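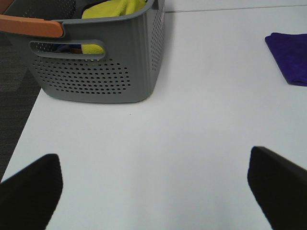
From: Thu Triệu, Linen and Laundry Services, Vivura Residences
To: Building Services list
Date: 27 January 2025
Subject: Re: Towels and baskets in the shared laundry rooms

Dear colleagues,

Thank you for the comments received on the draft laundry room procedure. The reply below addresses the points raised by the Vemness House office, whose message is quoted first.

> We have read the draft and have three questions before we post it.
>
> First, residents are asking whether the gray baskets and the beige ones are meant for different things. At present both are used for everything, and we find cleaning cloths in with bath linen.
>
> Second, the draft says that towels should be "checked at the hem" before folding. Our evening staff would like to know what they are supposed to be checking for.
>
> Third, may the folding tables be used for leaving baskets overnight? The Doãn Wing allows it and we do not.
>
> Vemness House office

1. Baskets

The two colors do have separate uses, and the final procedure will say so plainly. Gray baskets are for items waiting to be sorted. Colors may be mixed in them, and nothing in a gray basket should be assumed to be clean. Beige baskets are for items that have been washed, dried and folded. A beige basket should be empty when it is brought to the table, and it should be wiped inside before the first stack goes in.

Please place the beige basket toward the back of the table and keep the front clear for folding. Where the surface has a joint in it, fold on one side of the joint, as lint collects there and is picked up by damp cloth.

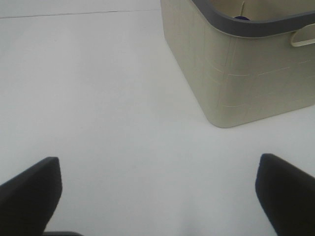

Beige basket on the folding surface, with open table left in front of it.

Vemness House currently holds 127 baskets of both colors, according to the December inventory. No further order is planned this quarter. If one color runs short, please write to this office before substituting the other.

2. Checking towels

The microfiber towels were introduced in all buildings last year under the Muvurov supply agreement. They wear differently from cotton. The pile usually holds up well, and the stitched edge is the first part to fail. Staff should open each towel fully, hold it up, and look along the whole hem for pulled loops or gaps in the stitching. The edge beside the label deserves a second look – it is handled more than the rest.
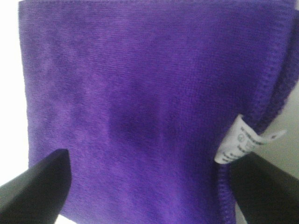 Purple microfiber towel opened out, showing the stitched hem and the white label.

A towel with a loose thread may be trimmed and returned to use. A towel with an open hem should be set aside for the cleaning store, where it can be cut down. Labels are to be left on. Microfiber towels should be washed without fabric softener and kept apart from cotton bath linen.

For folding, please fold lengthwise first, then in half, with the label on the inside. Stacks should be of one color.

3. Overnight use of tables

Tables are to be cleared by 2000 hours in every building, including the Doãn Wing. The earlier arrangement there was a temporary one and has ended. Baskets left after that time will be moved to the lower shelf and kept for 4 days, after which unclaimed items go to the linen office.

The corrected text will be circulated to this list once the two remaining buildings have replied. Until then the existing notices should stay up. Comments on the wording may be sent to me directly – comments on the hours should go to the list so that all offices can see them.

Sincerely,

Thu Triệu
Linen and Laundry Services
Vivura Residences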